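Three nights in Trullden with one bag

So I'm back, I've slept, and the laundry is on its second load. A few of you asked how the long weekend in Trullden went and whether I really stuck to my one bag rule, so get a cup of something and I'll tell you.

Getting there

I took the early bus from Flondia, the one that leaves before the bakery opens (cruel), and slept through most of the ride. The road climbs for ages and my ears popped twice. Trullden sits at about 700 meters and you feel it the second you step off, because the air is cold and smells like wood smoke and wet leaves. I loved it right away!

I'd booked a room over a hardware store on the main street. Tiny bathroom, very loud pipes, wonderful bed. The lady downstairs leaves a thermos of coffee on the landing every morning and I still think about that coffee. I tried to buy the same kind at the grocery store on my last day and it wasn't even close.

What I brought

One backpack, nothing else. I've done the rolling suitcase thing in hill towns before and dragging wheels over cobblestones at six in the morning makes you a lot of enemies. My list was two sweaters, one pair of jeans plus the ones I had on, too many socks, a paperback I didn't open, and rain pants that I wore every single day. I forgot my phone charger, of course, and paid 30 for a new one at the bus station in Ovier. Thirty! For a cable!

Next time I'd leave the second sweater at home and bring real gloves. A black backpack is also a pretty good choice for this kind of trip, it doesn't show the mud and you can drop it on any couch without feeling bad.

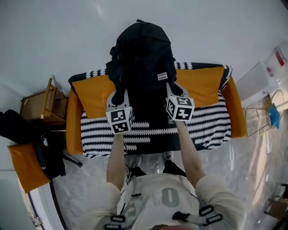
The walk up to Ansari

Everybody in town tells you to do this one, and they're right. It's 300 steps out of the village to start with (my knees would like a word) and then a long easy path through the pines. I left around nine and had it mostly to myself, except for a very bossy goat near the top gate. There's a little stand up there that sells soup and bread, cash only. I had the bean soup, then I had it again.

Coming down I took the wrong fork and ended up behind somebody's barn, so if you go, stay left at the water trough. The sign is there, it's just facing the wrong way.

I'm already looking at going back in January for the snow. If anyone knows whether the bus still runs that time of year, leave me a comment!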